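Rajeshwari Acharya answers her door with a screwdriver tucked behind her ear, which I take as a good sign. I've come to Arholm to talk to her about take-apart toys, the chunky sort that small children build, unbuild and lose under the sofa, and within a minute of sitting down I've got a mug of tea and a plastic fin in my hand.

"Go on, try and get that back on," she says. I try. It takes me far longer than I'd like to admit.

She started making them under the name Andimura after years of mending toys for a playgroup in Jallon. The first batch was 300 pieces, sold mostly to parents she already knew. "I'd watched so many toys come back snapped in the same place," she says. "I thought, well, if they're going to pull the tail off anyway, let's have a tail that's meant to come off!"

Her business partner, Sreekumar Kulkarni, wanders in at this point looking for his glasses and gets roped into the conversation. He does the drawings, she does the arguing (her words). I ask which of them decides on the colours.

"Me," they both say.

They do agree about animals. Fish are easy to love, Rajeshwari thinks, and a fish gives you somewhere sensible to put a join. "You've got a body, you've got a fin, and a child of 2 knows where the fin goes. Try that with a hedgehog."
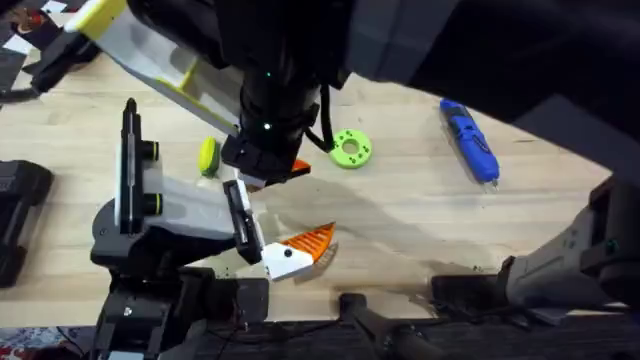 I wanted to know about orange, as I'd had a bright orange goldfish on wheels as a child and still think of it fondly. Sreekumar says it's the colour people ask for most, and that it shows up well on a carpet when you're hunting for bits at bedtime. He likes ridges too, for little fingers to hang on to. "Smooth parts look lovely in a shop," he says. "Then somebody eats a banana and can't grip anything."

We got on to tools. Rajeshwari has strong feelings about these. She'll happily let an older child use a proper screwdriver, with a grown-up next to them, and she thinks the pretend ones that don't turn anything are a swizz. "My nephew had one. He was furious with it, poor lad."

Last year they sold roughly 2000 toys, a good many through Chowdary, the little shop by the station, and 1376 of those were sea creatures. The rest were farm animals and a tractor that Sreekumar is still fond of and she isn't.

"It's a good tractor," he says from the kitchen.

A whale is due in May, if they can settle on the tail.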